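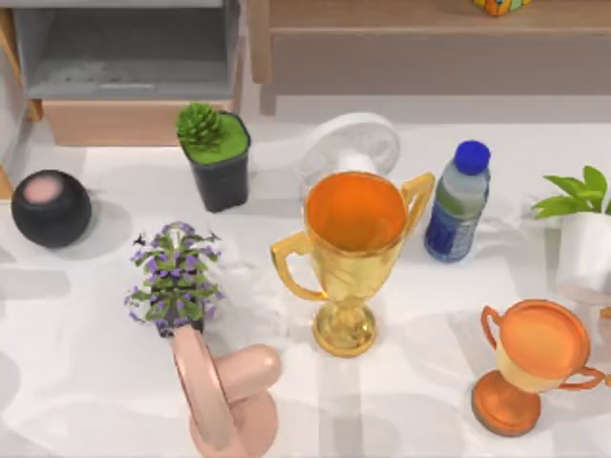
Home Sheds Fences Decks Plans Contact

Search this site Enter keywords Go

Do you really need a concrete slab under a garden shed?

The man who runs the yard at Miker Sheds has been putting up backyard buildings for 27 years, and he has sold a good many concrete slabs in that time. He no longer thinks most of his customers needed them. I went in doubting him, partly because he now sells gravel pads, and I told him so.

"Fair enough," he said. "I make less on the gravel. Check my price list if you want."

I did check it. A slab for a 10 by 12 shed was listed at $2000, and the gravel pad for the same shed at $1385. That proves he charges less for gravel. It doesn't tell me what he makes on it, and when I asked for his costs he laughed and poured more coffee.

His case goes like this. A small shed with a floor built on treated skids spreads its weight well enough over four inches of crushed stone. Rain drains through the stone, so the skids get a chance to dry out. A slab that was poured a little too wide collects water along the edge, and the bottom of the siding sits in the splash. "I've replaced more rotten siding over concrete than I ever did over stone," he said.

I asked whether he had kept any record of that.

"No. I've got my back and my memory."

So take that part for what it is. I have seen rotten siding over gravel too, usually where somebody let the soil creep up against the boards, and he agreed that it happens. He blames mulch. People plant around the shed the first spring, pile the mulch up every year after, and then call him about the smell.

We moved on to the precast blocks sold in every home center. He doesn't like them under anything bigger than a tool shed, and he was short about it. "They rock. You level them in the fall and you level them again in the spring." What about the plastic grid panels, the Hukik kind that snap together and get filled with pea gravel? He has laid a few because customers asked. He said they looked tidy. He wouldn't say they did anything that packed stone doesn't, and I couldn't get a straight answer on how long the plastic lasts under a riding mower.

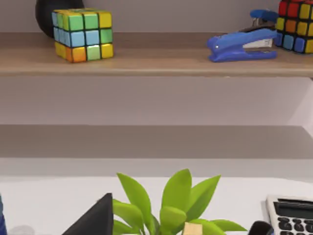 Page last changed: August

The part of our talk I found most useful was about digging. He takes off all the sod and the dark topsoil below it, even if that means going deeper than the plan says, and he puts down a woven fabric before any stone goes in. "If you leave the grass, you've built on a sponge," he said. He runs the pad a foot past the walls on every side. He packs the stone with a rented plate compactor in two passes, half the depth each time.

Could a homeowner do it with a hand tamper? "You could. You'd quit before it was done."

He would still pour a slab for a workshop with heavy machines, for a car, or on a lot where the county asks for one. He told me to call the building office before ordering anything, and I would put that advice ahead of everything else he said. Frost is the other question. He builds in Gudeta, where the ground freezes hard some winters and hardly at all in others, and he says a small shed on stone just rides up and settles back. I asked if the doors still close afterward.

"Mostly," he said. "You might plane one."

A competitor across the county line, Aretti Outdoor, prints "no movement, ever" on its flyers for gravel pads. I read him the line. He shook his head and said he would like to see that in writing with a signature under it. So would I, and I would like the same from him. His own warranty covers the shed and leaves out the pad.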